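Chrysikopoulos Robotics Club
Student project thread, November

We use cookies to keep you signed in and to count visits. Accept / Settings

1/ Our club picked its project for the term: two arms, one table, and a pile of cups that have to end up in a dish rack. The team name is Rukar. I'm doing the write-up, so I'll post as we go.

41 likes · 3 comments

2/ The part we argued over most was the handoff. One arm can pick up a cup and put it down without much trouble. Passing it to the other arm is harder, because both grippers need to be in the right place and one has to let go at the right moment. We decided to teach by demonstration, so somebody drives both arms by hand and the program learns from the recordings.

3/ Metal cups were the first thing we tried to get right. If the fingers close too near the rim, the cup turns. A sleeve around the middle gives them something better to hold.
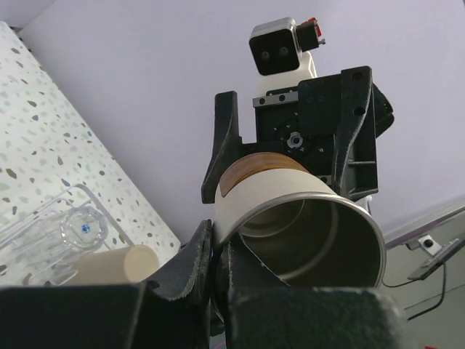 Metal cup with the white sleeve, wrist view.

58 likes · 6 comments

4/ Our goal is 200 good recordings before the break. We have 50. A recording is good if the cup gets passed, nothing falls, and the driver didn't stop to think for too long in the middle. That last rule throws out a lot of mine.

5/ Thanasis Triantafyllou is the best driver on the team by a wide margin. He moves slower than the rest of us and his recordings still come out shorter. I watched him for a whole afternoon and the difference is that he never corrects. He lines up the gripper first and closes it once.

33 likes · 1 comment

6/ We mix plastic and steel cups in the same session now. Before that we did one kind at a time, and the program got good at whatever it had seen last.

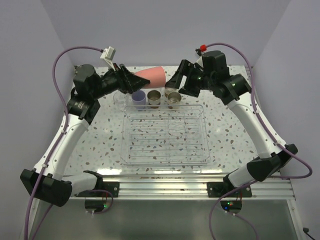

Why use two arms if one can load a rack?
The rules for our category ask for a handoff between arms, and it teaches us timing, which a single arm would let us skip.

47 likes · 9 comments

7/ The category is called Zirnero, after the school that started it. You get 4 attempts on the day and they count the best one. You can change your starting layout between attempts but you can't touch the code. We didn't read that second part until last week, so the layout needs more planning than we gave it.

8/ Layout notes so far. Cups too close together are bad, since the open gripper knocks the neighbor on the way down. Cups too far back are also bad — the arm gets there, but the wrist ends up at an odd angle and the pass goes wrong later.

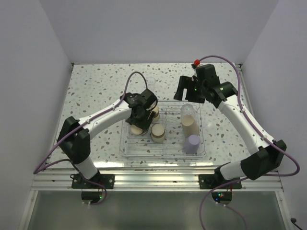 9/ We also set a rule about the rack. It goes back to the same place before each recording, and whoever is driving checks it. Small shifts are fine, and even useful for training, but they should be on purpose and written in the log. For a while the log just said "rack ok" on every line, which told us nothing.

29 likes · 2 comments

10/ Training runs overnight on the lab computer. Last night's was 2000 steps, a short one, mostly to check that the new recordings load. They load. I'll start a longer one at 6 p.m. after the chemistry club gives the room back.

11/ Wrist cameras next. Each arm has its own view, and for the handoff I think those matter more than the wide one. The wide camera loses the fingers right when they close.

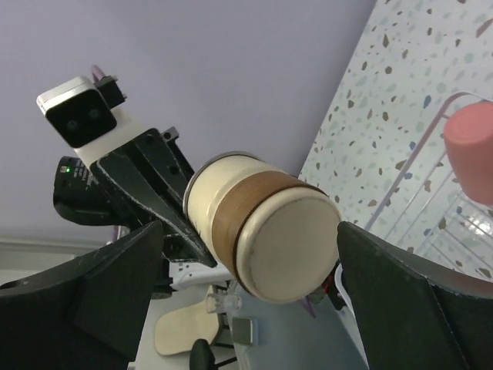
12/ Umar (our name for the training script, don't ask) takes all the views together, so dropping one means retraining from the start. I want to try a run without the wide camera anyway and compare. Thanasis thinks it's a waste of a night. We'll vote on it at the next meeting.

36 likes · 5 comments

13/ Still to do: almost everything on the layout sheet, a second driver who can do the steel cups, and new labels for the log. If you're at school and want to try driving, come by after 3 p.m. and bring your own water bottle with a lid on it.

62 likes · 11 comments · 4 shares

Get club posts by email. Enter your address to sign up.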